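收纳任务

西尔瓦娜·诺盖拉到的时候，两条臂已经上电。关节自检的日志在终端里往上滚，最后一行是绿的。她没有脱外套，先去看任务单。

任务单贴在柜门上，编号2，标题只有四个字：刷子入筒。初始状态：化妆刷散放于桌面，网筒空置，直立。终止状态：刷子全部在筒内，网筒未倾倒，桌面无残留。允许双臂协作，不允许人手进入围栏。超时按失败记。期限写的是2022年1月29日，下面有菲鲁泽·阿巴西的签名，签得很小。

这门课从九月开始，前半学期讲运动学，后半学期分组做项目。别的组选了叠毛巾，选了拧瓶盖。他们组选刷子，是安塞尔莫·马塞多提的。理由写在开题报告第一节：细长物体，质量分布不均，柄部光滑，头部可压缩，抓取点对位姿误差敏感。评语栏里菲鲁泽只写了一句：筒口比你们想的要小。

控制程序的名字叫 Bimano，也是安塞尔莫起的。他把它写成三层。底层管力矩，中层管两臂之间的避让，上层管顺序。上层最短，出的问题最多。

“昨晚的数据看了吗？”安塞尔莫问。

“看了。第七次开始偏。”

“标定？”

“标定没动过。”西尔瓦娜把曲线拖到屏幕中间，“是筒动了。每放进去一支，筒底就往外滑一点。程序还按原来的坐标放。”

安塞尔莫看了一会儿曲线。位移每次都很小，方向一致，累加起来正好是一个刷柄的宽度。他在记事本上写：筒，非静态。然后在“静态”两个字下面画了线。

他们用了整个上午改中层。放置之前加一次筒口检测，由顶上的相机给出圆心；检测失败则退回，手臂抬高，等待，再测。网筒是麻烦的东西，光从孔里透过去，边缘在图像里断成许多小段，拟合出来的圆忽大忽小。西尔瓦娜把阈值调了又调，最后放弃边缘，改用深度。深度图噪声也大，但筒口是一个洞，洞在深度图里是诚实的。

安塞尔莫说“诚实”不是一个技术词汇。她把注释改成了“稳定”。

中午以后开始跑整轮。埃里卡·西凯拉负责计时和记录，坐在工作台另一头，每一行都写满：时刻，臂号，动作，结果，备注。备注栏里她不用形容词。“左臂闭合，未夹住。”“右臂闭合，夹住柄端，旋转。”“刷头触筒沿，入。”“刷头触筒沿，未入，落于桌面。”

成功率停在70%，停了三轮。
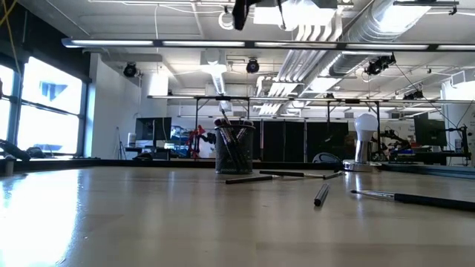
图一　网筒内已有一束刷子，桌面尚有散放。

“把剩下的顺序倒过来，”西尔瓦娜说，“先取离筒最远的。”

“路程会变长。”

“筒边上的留到最后，它们挡着，筒就滑不动。”

安塞尔莫在脑子里走了一遍。倒过来以后，右臂要越过灯去够最远的那支，肘部姿态接近限位，但没有超出。他改了上层的排序函数，一行，把升序改成降序，提交，注释写“见讨论”。菲鲁泽不喜欢这种注释，他知道，又回去把理由补全。

下一轮里，右臂伸出去，停住，下降。手指闭合在柄的中段。埃里卡写：夹住，无旋转。臂抬起，转腕，刷头朝上，柄朝下，移到筒口上方。中层请求检测。检测返回。柄尖进筒的时候没有声音，或者风道的声音盖过了它。埃里卡写：入。

又一支。入。

第三支夹偏了，柄在指间转过一个角度，斜着碰到筒沿。程序判定接触力超限，后退，重试。第二次进去了。埃里卡在备注栏写了“重试一次”，看了看，又把字描深。

没有人说话。成功率这个数在这种时候不动，它只在整轮结束时更新，但三个人都盯着那个格子。

终端打印：任务完成。格子里的数变成100%。

“一轮，”安塞尔莫说，“一轮不算。”

验收标准是连续十次。任务单背面写着，菲鲁泽的字，比签名大得多：连续10次，初始位姿随机，不得挑选。西尔瓦娜打开复位清单，按顺序念，安塞尔莫照做。急停按下，确认灯亮，围栏打开。筒取出，倒空，擦筒底，放回标记处。刷子由埃里卡来撒，因为她没有写过代码，不知道哪种角度好抓。这是小组自己定的规矩。她闭着眼撒，这一点规矩里没有。

围栏关上，急停松开，两臂回到零位。 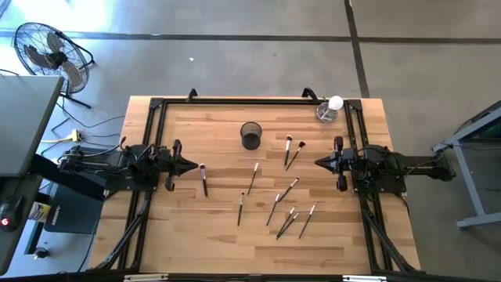 随机要有随机的样子，阿帕雷西达·卡尔代拉在通话里说，上回 Dendport 那一组也讲初始位姿是随机的，录像我一轮一轮看过，每一支刷柄都朝着右臂，程序没有学会抓刷子，学会的是等人把刷子递过来。你们要是也这样，我宁可看一份失败的记录。

西尔瓦娜说，种子和撒放的时刻都会写进日志，原始录像一并交。

“重试的也留着？”

“留着。”

“好。那我不打扰。”通话断了。

安塞尔莫把终端字号调大。埃里卡翻到新的一页，写上轮次，写上时刻，在结果栏画好横线。她的笔在第一行上方停着。

“筒的位置？”西尔瓦娜问。

“在标记上。”

“急停？”

“已松开。”

“深度？”

安塞尔莫敲了一个键，屏幕上出现一个灰色的圆，边缘微微抖动，圆心的坐标在最后一位上来回跳。他等它跳了几秒，确认跳动的范围没有变大。

“稳定，”他说。

西尔瓦娜按下回车。左臂先动。

第一轮，入，入，未夹住，重试，入。埃里卡写得很快，字开始向右倾斜。到筒里的刷子多起来以后，后来的柄要从先来的柄之间挤进去，接触力的曲线上出现一串小的尖峰，都在限值以下。安塞尔莫用指甲在桌沿上跟着尖峰轻轻地敲，敲到第四下停了手，怕振动传到支架上，尽管支架和他的桌子并不相连。

最后一支靠在筒边上。左臂过去，手指张开，其中一根擦过了筒壁。

筒滑了一点。

中层请求检测。圆在屏幕上移开，又停住。坐标更新。左臂在半空改了方向，幅度小得要看数字才能确认，然后下降。

埃里卡写：筒移位，已修正，入。

她换到下一行，写上第二轮。安塞尔莫已经按下急停，正去开围栏。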